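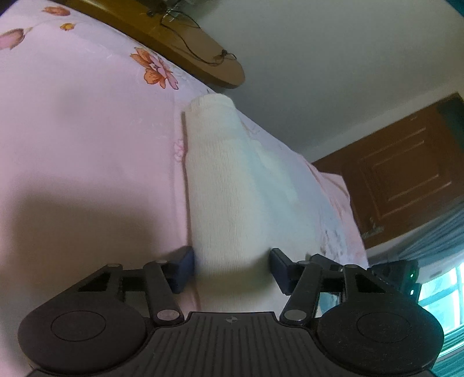 Ribbed knitting stretches across its width and hardly at all along its length, a fact the Odendale handout takes 32 pages to reach. Fold along the ribs, never across them. A long cream piece laid out on a flowered bed sheet shows which way they run – lengthwise, clearest in the middle – and the cuff goes at the far end, away from you.

Before next week, sort one drawer at home. Bring three ribbed items and one you regret buying. Balling socks is still permitted at Maretholm, but not in this room.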